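Moved my desk into the spare room in August and changed how I handle paper. Posting what I did in case it helps anyone with a mail pile. Thread.

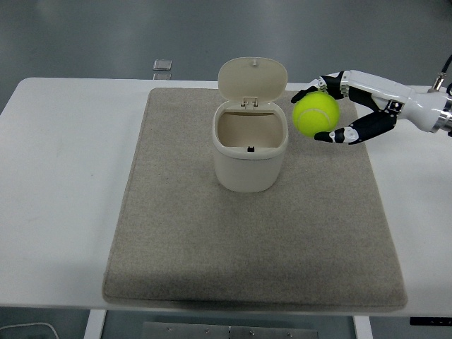 1/ The pile was 31 envelopes when I started, plus a shoebox of receipts going back to my last apartment. I'd been telling myself I needed a filing cabinet. What I needed was to open the mail the day it came. The small trash bin now stands up on the table, on the felt mat, and I sort standing next to it. When it was on the floor under the desk I just made more piles.

2/ Three things can happen to a piece of paper. It goes in the bin, it gets scanned, or it goes in the one folder I keep. The folder is for originals: lease, car title, birth certificate, anything with a raised seal.

3/ Scanning is done on my phone. I use Sorora, the free version, which gives you up to 700 pages. I'm nowhere near that. File names are year, sender, what it is. "Water bill" with no year is useless later, I have four of those.

4/ Olga Urrutia asked how long I keep bills. Utility bills I keep for 12 months, then delete. Tax papers I keep for seven years. Check the rules where you live, I'm not an accountant.

5/ Anything with an account number gets torn up before it goes out. I had a cheap shredder and it jammed on staples twice, so now I tear by hand and put the halves out in different weeks.

6/ Catalogs were the biggest part by weight. Calling works better than the web form. It took one phone call each and they stopped coming after a couple of months. One is still coming, addressed to the previous tenant.

7/ Receipts: I photograph the ones for things with a warranty and toss the rest. Thermal paper fades anyway. I found one for a kettle that was completely blank.

8/ Ieuan Foulkes says he does all of this once a month in one sitting. I tried that last year and skipped three months in a row. Daily takes me 2 minutes, usually while the coffee is going.

9/ Still not sorted: old greeting cards, and a stack of manuals for appliances I may not own anymore. Kai-wen Kong told me most manuals are online as PDFs, so I'll look those up before I throw any out. Will add to this when I get to the cards.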